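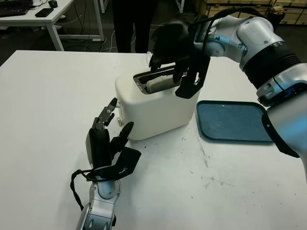

On Apr 7, 2024, Helju Kuusk wrote:

> I have read the whole toaster thread now, on one cup of coffee, and
> I still don't know what anybody is supposed to do about crumbs. Does
> the tray go under the toaster or next to it? My mother put hers
> under, and she was not a woman who got things wrong.
>
> Also, is there a right setting for plain white bread? Mine goes from
> warm to charcoal with nothing in between. I have the old Trallberg
> with the numbers worn off the dial, so please don't tell me "three."
>
> Helju

Helju,

With respect to your mother, next to it. I put a tray under mine for years and all it did was make the toaster slide when I pushed the lever. The crumbs went over the rim on the far side, where the tray wasn't. Now the toaster stands straight on the table and the tray lies flat to the right of it, and the toast goes from one to the other in one short trip. A tray with a raised rim is worth having. The rounded corners are for wiping, and anyone who has tried to get marmalade out of a square corner with a dishcloth will know what I mean.

Mine is blue. I mention it only so that Innes can write in and say crumbs show up on blue. They do. I want them to. I had a speckled beige one from Boltska before and it looked clean for months, a thing I'd rather not think about.

As for the dial, turn it all the way down, toast one slice, and look at it. Then move up a hair and toast another. You'll lose half a loaf, but you can dot the dial with nail polish when you get there and never think about it again. Use the bread you normally buy. I did my dots with a fancy sourdough and have been scorching sandwich bread ever since.

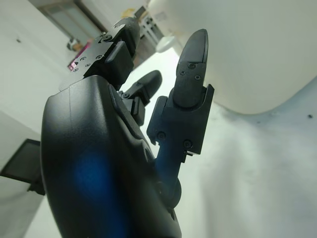
The other thing I'd do before blaming the Trallberg is look at how the slice sits. Bread that leans to one side toasts on that side, and then you turn the dial down and get a slice that is pale on one face and tan on the other. Lower it in, don't drop it. If it's a tall slice and the top crust sticks up out of the slot, you'll have a white stripe along the top however long you leave it. Turn it on its side if it fits. If it doesn't, eat the stripe first and get it over with.

On getting the slice out again, since it came up last week and got heated: unplug the toaster, wait, and use your fingers. Solange swears by her bamboo tongs. I own 2 pairs of bamboo tongs and have never once found either of them while the toast was stuck. No forks, and yes, I know about the butter knife somebody's uncle has been using since college.

Then there is the cord, on which this list apparently has views.

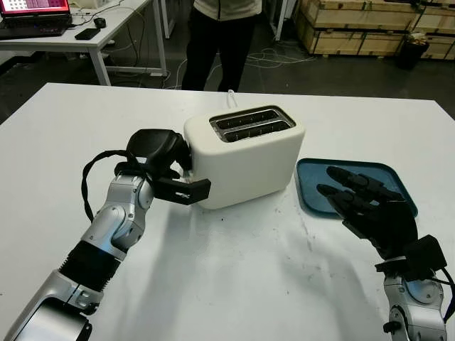
Tahsin Wickramasinghe wrote that the cord should always run off the back of the table, never along the front or the side, and that he'd say so every May until people listened.

He's right, which pains me. Off the back, with enough slack that the toaster can be pulled forward a few inches for cleaning. A cord along the side ends up under the tray, and then the tray rocks. My table is fifty inches wide and I still managed to run the cord under the only thing on it.

Elif Naz asked off-list whether white is a mistake for a kitchen table. White toaster, white table, yes, a bit of a mistake. Everything shows. Smudges collect in the stretch between the toaster and the tray, where plates and sleeves and the toast all go back and forth. I've tried the Lultadus paste, which gets most of it and smells like a dentist. For the rest I use warm water and a cloth, and then I sit on the other side of the table.
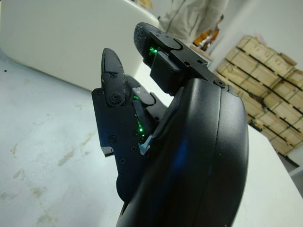
Fingers up, smudges on the tabletop.

Scuffs are a different matter and I have given up on them. If anyone has had luck with the Frimpong sponge on a matte white top, please say so, but tell us how it looked a month later. The first five minutes are always wonderful.

Helju, report back on the dots. Red polish shows up best on the Trallberg, and coral looks like jam.

Innes

(the other Innes, not Buchanan, who will be along shortly about the blue tray)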